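Miranda Playroom, progress report to the Utness Fund, period ending March

Work done so far

The sorting of the donated toys is nearly finished, a sentence I also wrote in the last report, when it was less true. Of the 400 wooden blocks that came over from the Nemurberg nursery, 270 have been checked, wiped and put back into sets. The rest are waiting in the hall in a crate that has already claimed one of my shins.

We sort by color first and by shape second. We tried it the other way around for an afternoon and ended up with a heap of triangles and a disagreement over whether a worn arch is still an arch. Julián Benítez settled it by putting the kettle on.

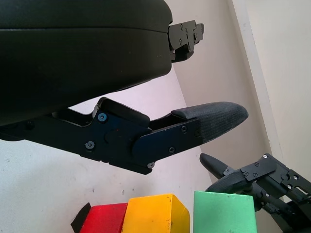
Chipped edges and worn paint are staying. Your guidelines ask for items in "good playable order," and we have taken that to mean no splinters and no loose flakes. Blocks that fail get sanded and sealed. If they fail again, they go to Julián, who has a wood stove and few regrets.

Money

We have spent $60 of the supplies line, all of it on sandpaper, sealer and cloth bags. The bags were meant to hold one full set each. They hold most of one, so we are asking to move the unspent printing money over to buy 4 lidded boxes from Munusance. The posters can wait.

Still to do

Finish the crate. Label the shelves at a height children can read and adults will trip over. Replace the rug, which was described to us as beige when we accepted it.

We expect to open the block corner next month and will send the attendance sheets with the next report.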